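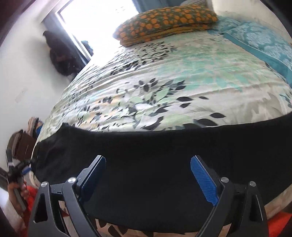 *The guest bed at Lastari, with the leaf-print sheet and the olive and orange pillow.*

The owner of Lastari, a small guest house on the edge of Pornville, likes to make the beds herself. I visited her on a Monday in April, before the new guests came, and we talked upstairs while she worked.

"People ask me why nothing is matching," she said. "But I never bought a set in my life. I buy one sheet, then one pillowcase, and they must learn to live together."

The sheet with the black and mint-green leaves is her favourite. She found it at Granström, a shop for household textiles which closed two years ago. "I wanted three of them and they had only this one. So I wash it with care."

I asked if guests complain about wrinkles. She laughed. "I iron pillowcases. A sheet I pull with my hands, and after one night it is the same for everybody."

The blue bedding with the big flowers stays along the wall. In winter the wall is cold, she explained, and a sleeper is glad to have something soft on that side. 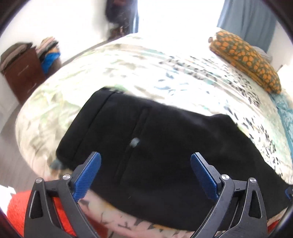 *A dark garment lies folded on the bed.*

The bed is also her folding table. "A real table is too small for trousers," she told me. "On the bed I can lay the thing flat, put the seam straight and fold it only once more."

Black clothes she leaves for the end, when the daylight is good, as every bit of lint shows on them. For this she uses a damp cloth from Hurkeck. "I tried the sticky rollers. They are finished so quickly, and then you have to buy again."

Would she ever change to plain white, like the hotels? She thought about it for some time.

"White is easy to boil," she said. "But in the morning I like to see leaves."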